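Unit 4 Handout: Teaching Two Arms by Demonstration

Welcome back, everyone. Last unit we drove the arms with scripts, waypoint by waypoint, and I think most of you came away feeling that writing down a motion you could do in your sleep is a surprisingly tiring business. This unit we let our own hands do the explaining. You show the task, the arms record what they were told to do and what the cameras saw, and later a policy (the Makori trainer, which you will meet in Unit 5) tries to get from one to the other.

There are two common ways of showing. In hand guiding, you take hold of the arm itself and move it through the task, with the motors giving way to you. In remote control, or teleoperation, you hold a separate set of controls and the arms follow. Hand guiding is lovely for one arm and a simple path, and it gives you a real feel for where the joints get stiff. With two arms it becomes awkward in a hurry: you run out of hands, and your sleeves and elbows end up in every camera view. So for two-arm work we'll use remote control throughout, with the Tolo leader handles at the long bench.

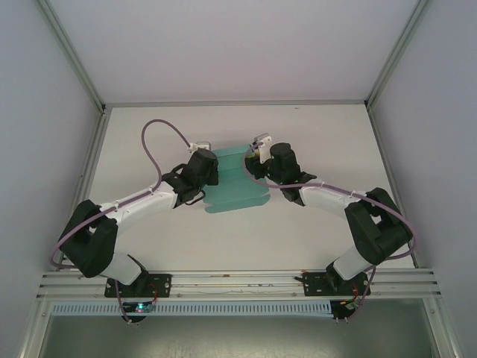 One reader of last year's notes wrote in to say that hand guiding had been dismissed too quickly, and that for slow tasks two people, one on each arm, had given smoother recordings than any handle. That is a fair point and I'm happy to pass it on! If you want to try it for your project, please do, but log those sessions separately, and remember that two people have to agree on the timing, which takes more rehearsal than you might expect.

Now, a few words on how to be a good teacher to a machine. Practice the task until you're bored with it before you press record. Choose one way of doing it and keep to that way, at least for your first set. If you grip from the left in half of your demonstrations and from above in the other half, the policy may well settle on something in between, and in between is often thin air. Go a little slower than feels natural, and try not to pause in the middle while you think. A person watching you knows you are thinking. The recording only says that the arm stood still, and a policy will happily learn to stand still too.

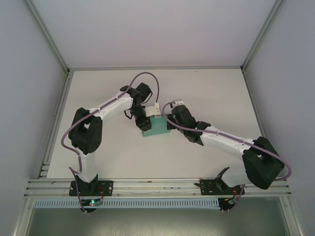 Page last changed: December

Your first set is 20 demonstrations, which you can comfortably finish in one lab period. The full set for the assignment is 200 per pair, split between partners however you like. Change the starting position of the object a little each time, and write down what range you used. Keep the recordings that went wrong in their own folder and don't delete them. A fumble followed by a calm recovery can be some of the best material you have, and we'll look at how to use it when we come to the Kultidmont method.

Please also think about what each camera knows. A fixed camera gives you the arms and the table together, so it is good for the approach. Once the fingers are near the object, the wrist camera usually has the more useful story, with edges and contact right up close. While you're driving, try working from the camera views alone for a few runs. If you can't do the task without leaning over to look at the real thing, the policy, which can't lean over, is going to have a hard time as well.

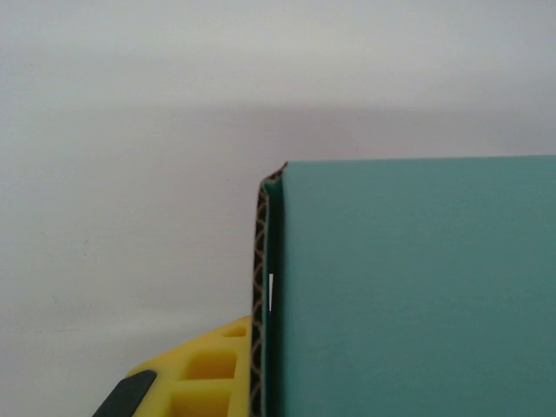

Fig. 3. Wrist view: yellow gripper finger beside the box's corrugated edge.

Two arms bring in one more habit worth building early. Decide which hand leads and which hand holds. Most of us do this without noticing when we butter bread or open a jar, and then forget it completely the moment there are handles between us and the work. Say it out loud to your partner before each run if that helps (left holds, right moves) and keep the roles the same for the whole set. 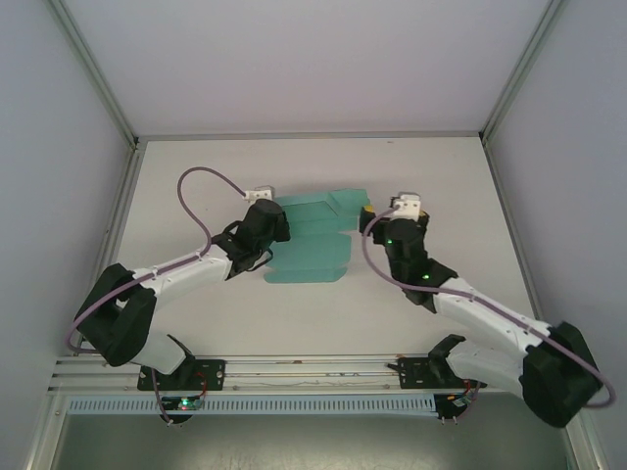 Soft things deserve extra patience here. A box keeps its shape wherever you set it down, while cloth gives you a new shape every time, so plan on more variety in your starting positions and more recordings overall before you see steady results. Begin each run from a start you can describe in a sentence, and put that sentence in the log.

For next time, read the Nernska chapter on time alignment and bring your first set on the shared drive, with the log filled in. If your handles drift, recalibrate before you record, and come find me if it happens twice.

Questions about this handout: use the course contact form | © Course staff, Robot Teaching Lab | Back to top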